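4.2 Recording Garment Demonstrations with the Hand-Held Gripper

This section applies to operators who collect folding examples for the Flument learning system. Read Section 3 (Calibration) before you begin.

1. Place the garment on a bed or table. The surface may be plain or printed. Do not iron or smooth the surface between recordings.

2. Spread the garment so that the body and at least one sleeve can be reached without changing your grip on the handle.

3. Start the recording and hold the gripper still for 2 seconds with the fingers open.

4. Move in slowly. Keep both fingers in the camera's view at all times, including while the fingers are open between grasps.

Dark green knitwear on a flowered sheet, gripper fingers open: 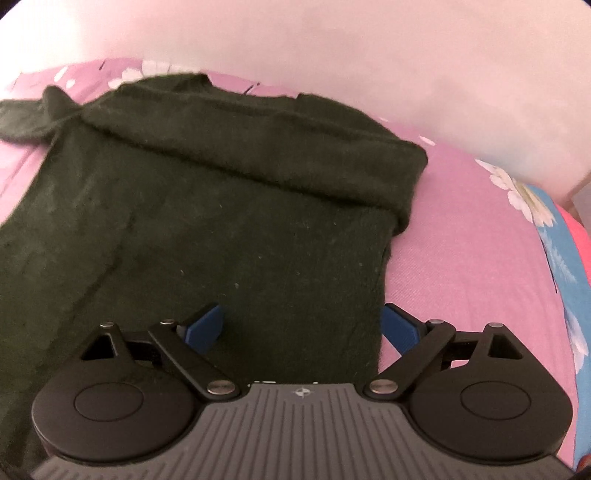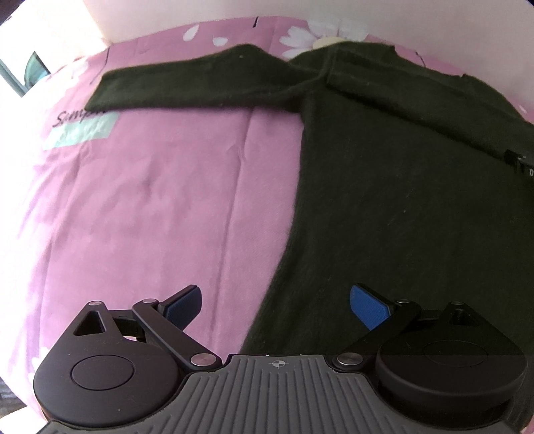
Kelechi Okafor asks whether a demonstration should be thrown out when the first grasp misses the fabric. It should be kept, provided that the operator recovers within three attempts. Olaniyan sites had been deleting such recordings until December, and the practice is to stop.

5. Complete the fold, open the fingers, and withdraw the gripper before you end the recording. A single recording may run up to 95 seconds.

6. Enter the garment type and the result in the session log. Use "partial" if any fold was left unfinished.

NOTE: Each session consists of 30 recordings. Change the starting position of the garment after every recording.

CAUTION: Keep your free hand away from the linkage while the fingers are closing. Do not pull on fabric caught in a pivot. Open the fingers fully and lift the fabric out by hand.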